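How to Oil a Pale Wooden Tabletop
By Leen Issa, Sep 10, 2019

I put off oiling our kitchen table for most of the summer, and when I finally got round to it one wet afternoon in August I was cross with myself for waiting so long (it's such a pleasant job, and the whole house smells lovely afterwards!).

Clear everything off and wipe the top with a barely damp cloth. Let it dry overnight if you can bear to. Next morning, sand lightly along the grain with 160 grit paper, going gently near the edges, then go over it all again with 200. Brush off the dust and follow up with a dry cloth, because any dust you miss will set into the oil and annoy you for years. 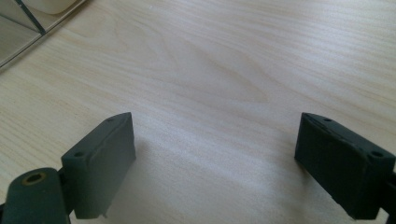
A light wooden tabletop.

Now pour a little oil onto a lint-free rag and work it in with long, easy strokes. Less is plenty. Leave it for ten minutes or so, wipe away whatever is still sitting on the surface, and wait 8 hours before the second coat. Pale wood does darken a shade or two, so try a patch on the underside first.

Please lay your oily rags out flat outdoors to dry before you bin them, as they can catch fire if left in a heap.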